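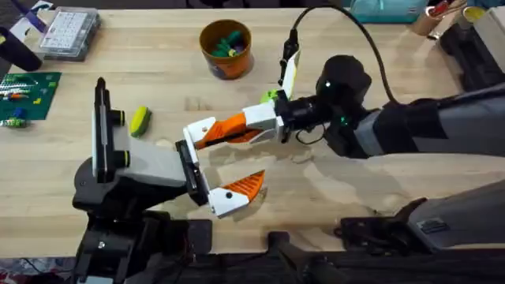 Sarnau Print Room: interim report on the Sanetti bursary
2/17/24

This covers the first half of the grant, from the November start until now. You asked for two pages and no adjectives. I have managed the first.

Work made
The proposal promised a suite of linocuts and monotypes based on the hedgerows between the village and the coast, to be shown at the end of the grant. I have editioned four of the linocuts and have two more blocks cut and waiting. The monotypes are behind. I had planned to make them alongside the lino, on the theory that one would be a rest from the other, but what happened was that both went slowly and I was tired in two different ways. I have now put them in separate months, as the person who reads your applications suggested in the first place.

The blackthorn print is the best thing so far. It is three colours, the last of them a grey that took most of a week to mix and looks, on paper, like a grey. The hawthorn is less successful. In the proof the berries read as buttons, and I have recut that section twice. If a third go doesn't fix it the hawthorn will lose its berries and become a spring picture.

Edition size
The application said editions of 100. I would like to bring this down to 40, with your agreement. I print by hand, and at 100 the later sheets start to show what sort of mood I'm in. A gallery I spoke to also pointed out, kindly, that scarcity was unlikely to be my main problem but there was no sense in ruling it out. The framed set for your own collection isn't affected.

Paper and ink
The first delivery of paper from Petrenko was the wrong weight and took ink like a tea towel. They exchanged it without fuss, though it cost me nine days. The replacement is lovely and I have been hoarding it, which accounts for the healthy stock figure in the budget sheet. The Stosix black is as good as everyone says and as hard to get out of a jumper.

Open sessions
We agreed six public sessions over the year. Three have been held. Attendance was good at the first and respectable at the second. The third fell on the evening of the school concert and was attended by two people, both of whom had come to get away from it. They made excellent prints. From now on I will look at the school's diary before fixing dates.

Across the three sessions 33 people have made and taken home a print. Most had not cut lino before and several have asked about buying their own tools. The feedback forms are in the appendix. You will see that the most frequent comment concerns the heating.

Money
Spending is on budget apart from framing, where the quote has gone up by £300 since the application. I can absorb this by dropping the printed catalogue in favour of a folded sheet, which was always going to be the more read of the two. The press repair came in under estimate and I have moved the difference to paper.

Exhibition
The hall at Sarnau is booked for the full fortnight. The hanging rail is old and has opinions about weight, so the larger frames will go on the end wall, on screws. I still owe you a title. The working one was "Hedge Fund", and I accept your note on this.

Next steps
Finish cutting the two remaining lino blocks and settle the hawthorn.
Begin the monotypes, properly this time.
Hold sessions four and five before the summer.
Send you a title and a draft of the folded sheet.

I would be grateful for a decision on the edition size before I order the next lot of paper. The second instalment can go to the same account as before. Receipts follow by post, in an envelope with only a small amount of ink on it.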